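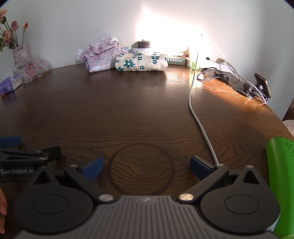 The Candle at Drasov

The bishop's office sent Inger Oddsson to Drasov in March, when the road was bad and the hotel was half price. She had done this kind of work for the diocese of Indberg long enough to pack for it without thinking. Notebook, kitchen scale, flashlight, thick socks. Churches where something wonderful had happened were nearly always cold.

The claim was a candle. It stood in a side chapel at St. Anne's, in front of a painting of the saint teaching a child to read, and according to the parish it had been burning since the first week of Advent without getting any shorter.

"Who lights it?" she asked Father Wallner.

"No one lights it. It's lit."

"Who lit it the first time?"

Benedikt Wallner rubbed his jaw. He was a big, tired man in a brown cardigan, and he had met her at the side door with his car keys still in his hand. "Brynhildur Holst, I believe. You'll want to talk to her. Everyone wants to talk to her."

Inger wrote down the name, and under it she wrote "believe."

The chapel was crowded for a weekday morning. People had come on a bus. They had left shoes, hospital bracelets, school pictures and a set of car keys on the step, and someone had put down a strip of carpet so that the kneeling was easier. The candle itself was plain and yellowish and as thick as her wrist. It burned with a steady flame. She looked at it for as long as she could stand to and it did what candles do.

"How many come?" she asked.

"On a Sunday? Up to 800."

"And before Advent?"

"Before Advent," said Father Wallner, "we were on the list."

She knew about the list. She had seen it on a desk in Indberg, parishes to be closed or joined to their neighbors, with St. Anne's near the top. It had bothered her on the drive up and it bothered her now. In her experience God's timing was rarely so good for the roof fund.

Brynhildur Holst lived behind the bakery with her brother's dog. She was older than Inger had pictured and did not seem pleased to be asked anything.

"I lit it for my sister," she said. "It was the evening they read out the letter about closing us. I said, if you want us shut, then let this one go out like the rest. That was all I said."

"You said it out loud?"

"I was in a church. I wasn't shouting."

"And you went back the next day."

"I go every day."

"Did you measure it?"

Brynhildur looked at her as though she had asked whether she measured the dog. "I've been cleaning up stubs in that chapel since before you had teeth. I know what a candle looks like after a night."

Inger wrote that down too. It was a good answer, and she didn't trust it much. People who have done a thing for years see what they expect to see. She had once taken sworn statements from an entire choir about a statue that turned its head, and the statue had been on a loose base, and the choir had gone on swearing.

She asked who else had a key to the church. Father Wallner had one. So did Skarphéðinn Toft, who ran the shop.

There had not been a shop before Advent either.

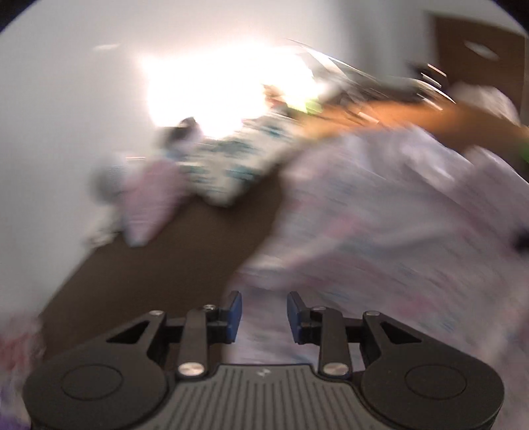 Page last changed December 28, 2025

Toft was selling small bottles of oil out of what used to be the coat room. He was polite. He offered her a chair and a coffee and a bottle of the oil, and she took the coffee.

"Where do you buy your candles?" she said.

"Bjarnason. Same as everyone."

"Can I see the bills?"

He had them in a shoebox, and he handed over the shoebox, and that annoyed her. She had driven all this way expecting him to say they were at home. She went through them with her gloves on. Tea lights, mostly, and altar candles in boxes. Then, at the end of November, an order for 100 of the thick yellow kind, paid in cash.

"That's a lot of large candles," she said.

"We sell them. People like to take one home like the one in there."

"How many have you sold?"

"I'd have to look."

"I'll wait," said Inger.

He looked. He took his time about it, turning pages in a school notebook, running a thumb down the columns. The notebook said 96 had gone, and in the cupboard behind him there were 2 left in the box. He counted them for her again, with his finger. Then he closed the cupboard.

"So we're 2 short," he said. "One is burning in there. That one she took from the box, I know about that. The other I couldn't tell you. I'm not a bank."

She asked Father Wallner if she could sit with the candle overnight. He said she could if she didn't mind the cold, and brought her a heater, an old Prollerero with one working bar, and a blanket that smelled of car. He locked the front doors himself. At the side door he stopped.

"What happens if you write that it's nothing?"

"Then it's nothing."

"And we go back on the list."

"I don't make the list, Father."

"No," he said. "I've never met the person who does. I've asked."

She scratched a line in the wax with her thumbnail, low down, where it wouldn't be noticed, and wrote the height in her notebook. She didn't use the scale. Now that she was there it seemed wrong to blow the thing out and weigh it in front of the shoes and the bracelets. That was a failure of method and she put it in her notes as one.

She stayed awake until 4. She was certain of that, because she had looked at her watch and been sorry it wasn't later. The flame was still steady. The candle was shorter by the width of two fingers, and there was a soft cup of wax at the top, and her scratch was where she had left it. Well, she thought. There it is. She felt the small mean pleasure of being right and then she felt the cold, and she pulled up the blanket.

When she woke there was gray in the windows. The candle stood at the height she had written down.

She got up, stiff in both knees, and went over with the flashlight to look for her scratch. The wax was smooth all the way round.

So somebody had come in. That was simple enough. Somebody with a key had come in past a sleeping woman and set out the missing candle, and let it burn a little so it wouldn't look new. She checked the floor for drips and the step for footprints. She looked in the trash can, where she found a stub of something white and a bus ticket. Under the pew by the side door there was a long gray dog hair, and she stood holding it up to the window for a while. Then she remembered that Brynhildur went every day, and presumably so did the dog's hair.

She could have asked. Drasov was not a big place, and she thought that if she sat down behind the bakery and put the question directly, she would get a direct answer. Brynhildur Holst did not strike her as a liar. She had been very exact about what she said in front of the painting and had not said anything at all about what she did afterward.

The bus was already outside. Through the door she could hear Father Wallner moving the bolts, and a driver telling people to leave their bags.

The man who would read her report was a canon named Halfdan Steinarsdóttir, who liked one page and no adjectives. Inger sat down in the car with the engine running and wrote that the candle had been seen to burn down in the ordinary way, and that it had been replaced during the night by a person or persons with a key. She read it over. The first half she had seen. The second half she had worked out, and it was surely correct, and if any parish had sent her a statement put together like that, she would have sent it back.

She crossed out the second half and sat there looking at what remained. Then she went back inside to ask for the heater again.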